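Branwen Kneath
Jul 6, 2022

Okay, a thread on getting up early, from a person who spent most of her adult life being terrible at it. Get a coffee.

For years I was a snooze person. Alarm at six, up at 7:40, out the door with one earring in. My old roommate Delyth Powell used to knock on the wall when she heard the fourth alarm go off. She was very nice about it, considering.

Then I started the job at Penry and the shift began at 7:30 and the bus did not care about my feelings. So I had to learn.

First thing I tried was the phone across the room. Everybody recommends the phone across the room! I got up, walked over, shut it off, walked back and slept another hour. Four mornings straight. I have no memory of any of them.

Second thing was one of those sunrise lamps, a Vesto. I liked it a lot, and I still use it for reading. As an alarm it did nothing for me, I just had very bright dreams.

What worked was so boring I almost didn't write this thread. I moved dinner. I used to eat at nine at night, sometimes later, and then lie there full and wide awake until one. Now I eat at 6:30 and I'm yawning by ten like somebody's grandpa.

(Wyn Craddock, if you're reading, yes, you told me this in college. You've been right for ages and I'm sorry.)

The other thing was having something to get up FOR. For me it's the walk. I go down past the canal and back before work, 433 steps to the bakery corner and then I quit counting and just look at people's gardens.

You see a completely different set of people at that hour. The man with two greyhounds. The lady who waters her porch ferns in a full raincoat. We all nod. I don't know a single one of their names and I'd be worried sick if one went missing for a week.

And the bakery opens at seven so the first cheese rolls are mine. I've had a cheese roll streak going since spring. I'm up to 5 a week, please don't do the math on that.

Some stuff people asked me last time I posted about this:

Do I do it on days off? Mostly. I let myself have an extra 45 minutes. If I go past that I'm a wreck the next day and it takes ages to get back on track.

Do I nap? Yes, a lot, on the couch, with my mouth open. Hefin has photos.

Do I work out? No. The walk is the workout. I did sign up for a 6 am spin class once and left halfway through to sit in the car with the AC on.

Does it get easier in winter? It does not. In winter I put my socks in bed with me the night before so they're warm, and I bargain with myself one sock at a time.

Something I only learned this year - the old Chinese way of splitting up the day uses twelve blocks of two hours each, and every block goes with an animal. Santosh Pant got me reading about it and I lost a whole evening.

Seven to nine in the morning is the dragon. I find this enormously encouraging. Five to seven is the rabbit, so on walk days I leave the house as a rabbit and get to work as a dragon.

My old wake-up time was also technically dragon but I don't think I was honoring it. 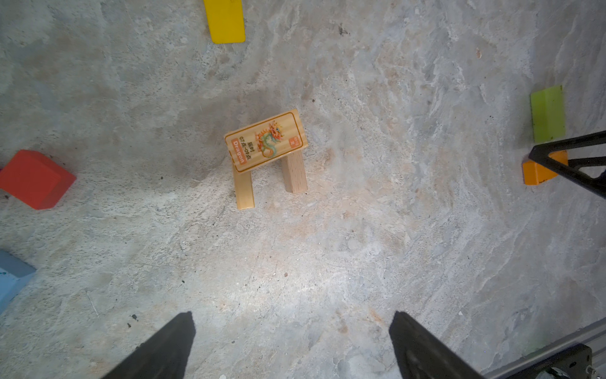
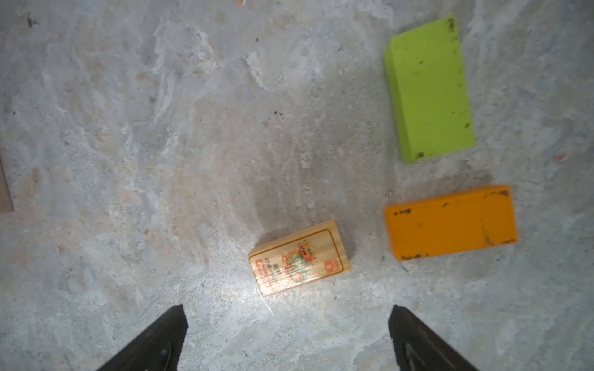
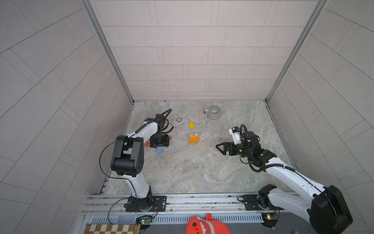
Dragon hour, 07 to 09, on the card in the first one.

Anyway, tell me what time you get up and what you eat first. I read all the replies, usually before eight, usually with crumbs on my shirt.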